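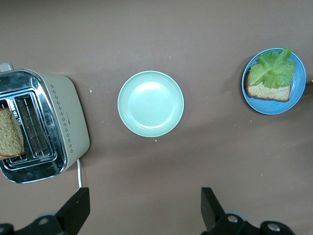

Opinion > Bodywork > Self-Care

The menu at my massage place used to fit on an index card. You picked 60 minutes or 90, you said "shoulders," and you went and lay down. Last July the card was replaced by a tablet, and the tablet has opinions.

It would like to know if I want the Otonix add-on, a buzzing thing for the calves, at 15 dollars. It would like to know if I have considered hot stones, cold stones, or a scalp ritual with Espiritu oil. There are 3 grades of aromatherapy. I still don't know what separates the middle one from the top one, and I have paid for both.

I don't blame the therapists. The ones at my place on Ristow Street are very good, and I suspect most of them would happily throw the tablet in the towel hamper. They went to school for 600 hours to learn where a neck goes wrong, and now they have to stand in a dim room and pitch foot balm to somebody in a robe. It is hard to say no in a robe. I imagine that has been noticed.

What bothers me is what the extras do to the clock. My last visit had 2 of them, and each one came out of the same hour. By the time the calves had been buzzed and the scalp had been ritualized, my shoulders -- the reason I drove across town -- got whatever was left.

So I have a modest request for the owners. Sell the add-ons at the front desk, to people wearing shoes, and print next to each one how many minutes it takes away from the massage. I'd pay extra for that. Call it the Zerovo package if it needs a name, and leave my calves alone.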